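# The vegetables are still on the table

My mother-in-law sorts the shopping while she talks on the phone. She takes things from the bag, the lemons go to one bowl, the greens to the drawer, and a soft pepper is put aside for the evening. If I ask her later how she did it, she does not understand the question.

I think of her each time when someone tells me that the household robot will arrive soon. In my work I write about kitchens and small shops, and in December I received three such announcements. One of them promised a machine that "puts away your groceries while you rest."

Putting away groceries is a good test, and I am glad that serious people work on it. It looks easy, but every piece has a different shape and skin. A garlic bulb is small, an eggplant is long or round, and a lime can roll.
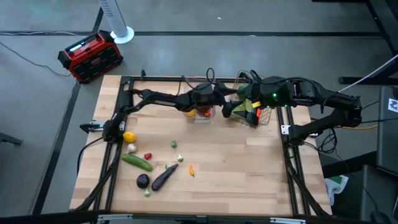

*Two arms, a clear container and a wire basket, with much of the produce still on the tabletop.*

My friend Bujar Golob, who manages the produce section at Harmont, looked at this picture for a long time. He has 300 crates to open on a busy morning. His first question was not about speed. He asked who decides that a pepper is too old to sell, and I had no answer for him.

I do not want to be unfair. When I started with this subject, a gripper that could hold a tomato without damage was already news. Now I see arms that work among mixed vegetables, and I find this real progress. But in a shop the work has to go on until the last crate, also when the bag is torn or a child stands in the way.
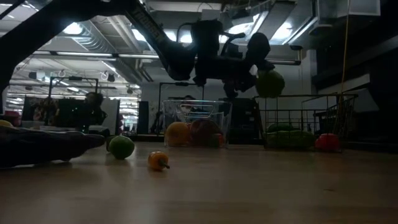 *A green fruit held over the left part of the wire basket.*

One fruit in the air is a nice moment, and I admit I like to look at it. Still, a chore is made of many such moments, and of the small decisions between them. Yara Qaisi, a reader from Fludside, wrote to me that she would pay for a robot which does only the boring half. I think she is right, and I would buy the same one.

So my answer to the question "can they do it yet?" is: parts of it, on a table, with somebody responsible for the rest. For the shop of Bujar it is too early. For my kitchen I would wait also – and my mother-in-law, I am sure, would not give up her place at the counter.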